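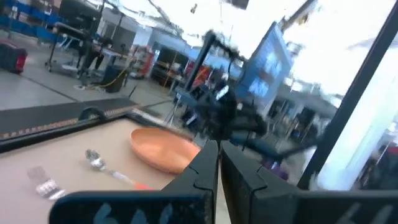
tablelinen7: I would keep the orange plates and change the spoons. Color on the handle is the first thing to wear when spoons go through a machine every day, and then you have a drawer where half look new and half look chewed. Plain metal all the way down is easier to replace. You can buy one spoon and it goes with the others.

lowshelf: I'm the one who started this in the other topic, and it got moved here, so the first post is missing. Short version again. We have one long beige table in a big work hall in Sirkomville and people eat at it. I got handed the job of sorting out the dishes. What we had was a crate of odds and ends. What we have now is orange plates, orange bowls, spoons with an orange-red grip, forks, and some purple cups. I want to know if I should go on buying in those colors or stop and go plain white before it gets any bigger. The budget covers 45 more pieces, mixed however I like.

mudroom_south: Stay with orange. White shows every mark from a knife and every ring of coffee. We had white at my last job and it looked tired by the first winter.

tablelinen7: White shows marks because there are marks. I'd want to see them.

mudroom_south: You'd want to see them. Eleven other people eating lunch don't.

lowshelf: That is close to the argument we had at the table, so thank you both. For what it's worth the orange isn't one orange. The plates look a bit pinker to me than the bowls, more salmon. In the shop light I took them for the same. Under our lights they're related but not twins. It doesn't bother me much. It bothers one person a lot.

pantry_list: Did they come from the same maker? I've had this with Arel. Two boxes, same color name on the label, and one was a shade browner. I wrote to them and they said to order everything at once next time, which is fine advice if you know how many people you'll be feeding in two years.

lowshelf: No idea on the maker. The plates were here before me and the bowls were bought later. There's nothing on the outside of the bowls to go by. I haven't turned them all over.

pantry_list: Turn one over. If there's a mark underneath you'll save yourself a lot of guessing.

grayspoon: Coming at this from the other end. How are you storing them? Color is the last thing I'd worry about. An oval plate is a pain in a round rack. They lean, they slide, and they take up the room of a plate and a half. If you're buying 45 pieces, measure the shelf first.

lowshelf: Blue shelving along the back of the hall, which also holds everything else we own. I've got one shelf promised for dishes. I measured it on Tuesday. Ovals fit two stacks side by side if they all point the same way, and they never all point the same way. People put them back however they come out of the water.

grayspoon: Then put a strip of tape down on the shelf with the direction on it. We did that with trays. It looks silly and it worked for us.

mudroom_south: Or a divider. A piece of wood screwed down the middle of the shelf. The stack can't turn if there's a wall on both sides.

lowshelf: A divider I could do this week. The other thing on my list is the wall surface and the ledge, and I may as well ask here, since the cleaning threads seem to have gone quiet. It's an off-white wall with a fine woven pattern in it, little short lines going one way and then the other, and a white molded ledge running across.
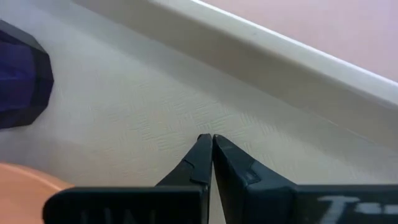
My trouble is with soup. A smooth wall you wipe once and walk away. With a pattern like that I'm never sure whether I've cleaned it or only pushed the soup along the lines. I've been using a soft brush and dish soap, then a damp cloth. Somebody suggested a melamine sponge and I said no until I'd asked, as I don't want a shiny patch in the middle of it. Has anyone used one on a textured wall?

tablelinen7: Don't. It's a very fine abrasive. On a smooth gloss surface you might get away with it, on a pattern it takes the high spots first and you will see the patch every time the light is low. Brush and soap is correct. Go along the lines one way and then the other way, and change the water sooner than you think you should.

grayspoon: I've used one on a textured wall and had no patch at all. Light pressure, wet sponge, two or three passes. It depends what the wall is. Try it low down behind something.

tablelinen7: It depends what the wall is, and lowshelf doesn't know what the wall is. That's my reason for saying don't.

grayspoon: Which is why I said low down behind something.

pantry_list: You two did this in the countertop thread as well.

hallway_b: For soup on a textured wall I use warm water with a little baking soda, brush on, leave it for as long as it takes to wash a couple of plates, and rinse. Rinse twice, it dries white otherwise. For the ledge just wipe it when you wipe the table. If ledges get their own day they don't get wiped.

lowshelf: Thanks. I'll stay with the brush and try the baking soda in a corner. The ledge has been getting its own day, so point taken.

mudroom_south: Back to dishes. What are people eating? You can't pick between plates and bowls without knowing that. We bought a whole stack of flat plates and then lunch turned out to be stew four days out of five.

lowshelf: Soup, rice, noodles, whatever's left from home. Nobody is carving a roast. The plates have a raised rim, shallow, so they'll hold rice with sauce but I wouldn't walk across the hall with soup on one. The bowls get used most. They're wide and not deep, and I've gone back and forth on whether that's good.

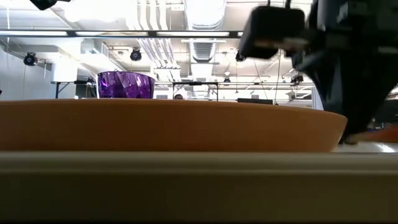
A wide bowl cools the food faster, which suits people who have a short break. It also means you need a long arm to reach past it for your drink, and the cups end up behind the bowls, where they get knocked. I've started telling people to set the cup to the right. Half of them are left-handed, or say they are.

The cups I like. Purple, see-through, cut in flat facets so they catch the lights. They were the cheapest thing in the whole order and they're what visitors remark on. The purple next to the orange was not planned. I expected to hate it.

pantry_list: Purple and orange is fine. It's a strong pair, but on a beige table it has somewhere calm to sit. I'd be more careful if the table was a color too.

tablelinen7: Facets hold scale. If you have hard water you'll get a gray line in every groove and it'll take a toothbrush. I'd buy smooth cups for the next lot and let the faceted ones go as they break.

hallway_b: A vinegar soak handles that. One part vinegar to four of water, in a tub, while you eat. No toothbrush.

tablelinen7: Every week, for every cup?

hallway_b: Once a month here, and our water is bad.

mudroom_south: Faceted cups are easier to hold with wet hands too. I dropped plenty of the smooth kind. I'd keep them.

grayspoon: Do they stack? That's all I'd ask. If the rim is wider than the foot they might nest. If they nest tight they'll stick when they're put away wet, and somebody will try to pull two apart and that's how you lose both.

lowshelf: The rim is wide and flares a little. They nest, and yes, they stick. I've asked for them to be put away in single rows, upside down on a cloth. It uses more shelf but we haven't had a stuck pair in a while.

sundaypots: Read through the whole thing and I don't agree with most of it. You're planning for 45 new pieces when the real shortage in any shared lunch place is spoons. Plates come back. Spoons walk off in lunch bags and coat pockets. I ran the kitchen cupboard at a place in Beden and in seven months we lost more teaspoons than everything else put together. Spend it on forks and spoons and buy a handful of bowls.

lowshelf: I hadn't thought of it that way, but I did look for a clean spoon this morning and washed one instead. The colored grips might help. If one of ours turns up in somebody's bag at least they'll know where it came from.

sundaypots: That's the best case anyone has made for the orange handles.

tablelinen7: Fair. I still say the color will go first.

mudroom_south: So will the person who complains about it.

pantry_list: If you do buy spoons with a colored grip, check the join where the metal goes in. Water gets in there and sits. Stand them grip up in the drainer so they drip away from it. We had a batch from Zwahlen with a loose join and you could hear the water in them when you shook one.

grayspoon: Agree on the join. It's the one fault you can't fix at home. Glue doesn't hold through hot water.

lowshelf: All right. What I think I'm going to do is stay with orange, no more oval plates, a few more of the wide bowls, and the rest in spoons and forks. The forks can be plain. Cups I'll leave until we see how many are left by October. Divider goes in first, because there's no use buying anything until it has a place to go.

hallway_b: Round plates, if you do get plates. You'll want some for the people who bring a sandwich.

lowshelf: They eat it off the wrapper now. But I'll get a few.

sundaypots: Post the split when you've ordered. I'd like to know how many spoons you have by spring.

lowshelf: Will do. I'll write the starting count on the inside of the cutlery box so I can't cheat.

tablelinen7: And turn over a bowl.

lowshelf: Turned over three. Nothing I can read on any of them. There's a ring and what might be a number, worn down. So matching them will be by eye, and I'll take one to the shop with me this time.

pantry_list: Take a plate as well.

Topic viewed 1,444 times | Contact the moderators | Copyright of posts stays with their authors | Back to top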